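Parnimis (walking data collection)

Parnimis is a long-running effort to gather examples of outdoor movement for a learning system, the kind that is shown a great many short stretches of ground and asked to work out where a legged or wheeled robot might sensibly go next. It was started by Kanini Magesa and Natalie Mellor, who had both grown tired of models that did beautifully in corridors and then lost their nerve at the first open square.

The method is a plain one. A person steers the robot by hand controller through a public place while the robot records what lies ahead of it, together with every command it is given. Each outing is later cut into pieces of 30 seconds, and these pieces, called "strolls" by the team, are the basic unit of the collection. The first release, named Kendstead, held 900 of them. 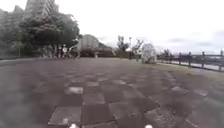
Open ground turned out to be the hardest sort to steer across well, and the Parnimis handbook gives it a whole chapter. On a path, the edges tell an operator (and later the model) most of what is needed, but a wide plaza offers dozens of equally good routes, and two careful people will seldom choose the same one. Paving adds a puzzle of its own -- pale tiles set among darker gray ones, or damp, mottled patches, can look to a young model like steps or holes. Operators are asked to drive straight over such changes of color whenever the surface is level, so that the examples show them to be harmless. People standing well off under the trees are left in the record, too small to be recognized, and the route is simply kept clear of them.

Birds have their own label, introduced by Wyn Pumphrey after a February review of the early material. Pumphrey argued, warmly and at some length, that a bird on the ground is neither an obstacle nor a thing to be ignored, and that a polite robot ought to slow down a little and give it room.
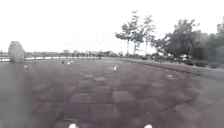
Birds on open paving, with a large standing stone at left.

Labeling is done in a program called Garonent, where a second person checks every stroll against the commands that went with it. The current release holds 2862 strolls, and 105 of those carry the bird label. Ileana Tudose, who looks after the checking, has kept the rejected strolls as a separate set, and it has become rather well liked among people who study steering mistakes.

See also: Kendstead release; Garonent; Learning from demonstration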